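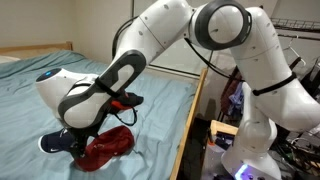 Gripper low over the bed sheet, caps in the pick area. Blue light on the hand.

Setting Up and Running a Bedside Pick Station: Working Rules

Last revised 2021-05-20. Maintained by Rüdiger Voß.

Scope

These rules apply to single-arm pick work over a bed or similar soft surface in a furnished room. They cover setup, the pre-run check, the run itself and shutdown. They do not replace the risk assessment for the site, which must be signed before power is applied. Rooms on the Landbridge floor plan with two arms follow the shared-workspace procedure instead.

Before you start

You need the site risk assessment, the Drornix run log, a tape measure, a roll of floor tape and the stop button on its extension lead. Read all of step 1 before moving furniture.

Step 1. Mark the reach

Move the arm by hand guide to full extension at mattress height and tape the floor at that point. Repeat on every side that a person can enter. Add the stopping distance from the assessment and lay a second line. The outer line is the boundary for the run. Walls, shelves and hanging clothes inside the outer line are obstacles and must be entered in the planner as keep-out volumes. Hanging clothes get a volume that includes their swing. A sleeve that moves when the door opens will cross a volume drawn tight to the fabric.

The side board of a bed is a pinch point. Enter it as a solid body up to its top edge and set the clearance on both faces. The same applies to the headboard rail.

Step 2. Route the cables

Cables on the outside of the arm must have enough slack for the full range of each joint and no more than that. Strap them to the links near the joints, never across one. Run every joint to both limits at low speed and watch each loop through the whole motion. Stop if a loop pulls straight, or if it hangs lower than the fingers when the hand points down.

Floor cables are a separate matter. Coil the surplus behind the base, on the side away from the operator, and keep it clear of the walking route. Gastia's older cable covers are too narrow for the current power lead. Use the wide ones.

Step 3. Set speed and force

Set the hand speed limit to 200 mm per second for anything within the outer line. Set the grip force to 32 N for soft goods. Caps with a stiff brim can be picked at that value if the fingers close on the crown. Do not raise the force to correct a poor grasp; change the approach angle.

Set the lower height limit above the sheet with the mattress unloaded. A mattress gives under contact, so a hand that goes too deep may not trip the force limit until the fingers are well into the bedding. Check the limit again whenever the bedding is changed.

Step 4. Prepare the bed

Pull the sheet tight enough that no fold stands up between the fingers when the hand is at its lower limit. Shallow wrinkles are acceptable. Keep pillows at the head end, outside the pick area. Place the items and take your hands out of the boundary before enabling motion. Items may overlap unless the task sheet says otherwise. Remove pins and loose cords first.

Step 5. Pre-run check

Stand outside the outer line with the stop button in hand. Press it, confirm that motion is disabled, and reset. Do this 3 times. Compare the status lights on the hand and the base with the chart in the Rampersad manual and write the result in the log. A light that does not match the chart ends the check.

Step 6. Run

One operator, one stop button. The operator does not leave, take calls or hand over during a run. If an item slips partway through a lift, let the arm finish its retreat before entering. If a second item comes up with the first, log it as a double pick and continue. Fabric caught in a finger joint is a stop: remove power, open the fingers with the manual release and free the cloth by hand. Cutting it requires the item owner's consent.

After 3 failed picks of the same item, end the run and go back to step 3.

Step 7. Shutdown

Park the arm with the hand raised and clear of the bed. Disable motion, remove power, then clear the items. Inspect the finger pads for threads and the cable straps for wear. Close the log entry with the operator's initials.

Changes in this revision

Step 2 now includes the cable loop check. The lower height limit, which was optional in the December revision, is required.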